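Sour or Not? What We Learned About Starters in One September
Dragica Kelmendi and Tamunoemi Igwe
Denville, Food Science Project

We picked sourdough for our project thinking it would be easy (flour, water, wait!) and ended up totally hooked. Our question was simple: does the kind of flour you feed a starter change how fast it rises?

We made two starters on the same evening, one with whole rye and one with plain white flour. Each jar got equal weights of flour and water, and we marked the level with a rubber band. Feeding was at 7 a.m. before class, which Tamunoemi did heroically and Dragica did mostly awake.

The rye jar took off right away. It doubled on day three, while the white one sat there with a few sad bubbles until day six. After that the gap got smaller, and by the second week they rose nearly together. We think rye brings more wild yeast and more minerals with it, so the yeast gets a head start. The smell was different too: rye was fruity, almost like cider, and white was closer to plain yogurt.

We baked one loaf from each, using 500 grams of flour per loaf. The rye starter loaf was denser but wow, the crust! Our classmates tasted both and argued about it all through lunch.

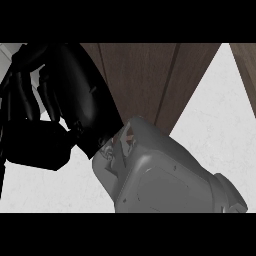

Problems and Next Steps

Our kitchen got warmer in the afternoons and we only wrote down the temperature once a day, so we can't separate heat from flour as well as we'd like. Next time we would keep the jars in a cooler with a thermometer and run three jars of each flour. We also want to try spelt, and Dragica's jar of rye is still going if anyone wants a spoonful.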